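### Open day at Marnden: small-item handling, recorded by hand

Plindus opened its Marnden site to members on Monday, from 2 p.m. until early evening. The robotics side of the program was split between two areas: the bench cell, where an arm repeated a bin-picking routine, and the gym, where people demonstrated the tasks that the arm's software is later trained on. Most of us had seen a bench cell before. The gym session was the more useful of the two.

The recording method is simple. An operator wears a camera at head height and does an ordinary job with both hands, at ordinary speed. There are no markers on the objects and no sensors on the fingers. Hand position is estimated from the video afterward by Favura, the in-house software, which also splits each recording into short labeled steps such as reach, grasp, lift, place and release. Plindus keeps recordings under 200 seconds, on the grounds that longer ones take too much time to check. The library stood at 2130 accepted recordings before the open day, with another 884 awaiting review.

The gym was chosen for its lighting as much as for its contents. Colored light, dark padding and black equipment give the hand tracker very little contrast to work with, and the staff wanted a set that would expose this. The job we watched was sorting hand grip strengtheners into a clear storage box.

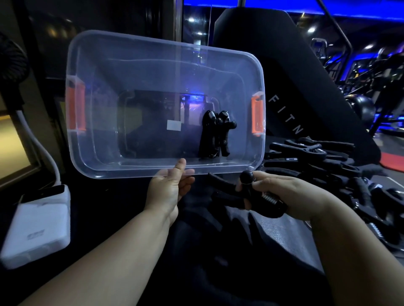 *Gym session: two hand grippers in the clear box, a third in the operator's right hand, the rest piled alongside.*

Two technical points came up in discussion. The first was the box. Clear plastic is a known problem for depth estimation – the software tends to report the surface behind the wall in place of the wall itself – and reflections from the overhead lights add false edges. Favura handles this by fitting a box model to the rim and the orange handles, then ignoring depth readings inside that outline. Tilting the box helps the fit on some recordings and spoils it on others.

The second was the grippers. They are near-identical, they tangle, and the two handles move relative to each other when squeezed. Favura treats each one as a hinged pair of parts. In a pile, the software often assigns a handle to the wrong partner, and those recordings go back to a reviewer for correction by hand. Plindus did not give an error rate for this step.

Back at the bench cell, the arm was running on rigid parts only. Hinged items have not been tried there yet, and the staff would not commit to a month. The current two-finger tool was described as adequate for the first trials.

Rotich, the parts supplier that shares the Marnden building, has offered its loading area for the next session. Members who want a place should reply to this newsletter and say whether they need parking. Closed shoes are required in the bench cell.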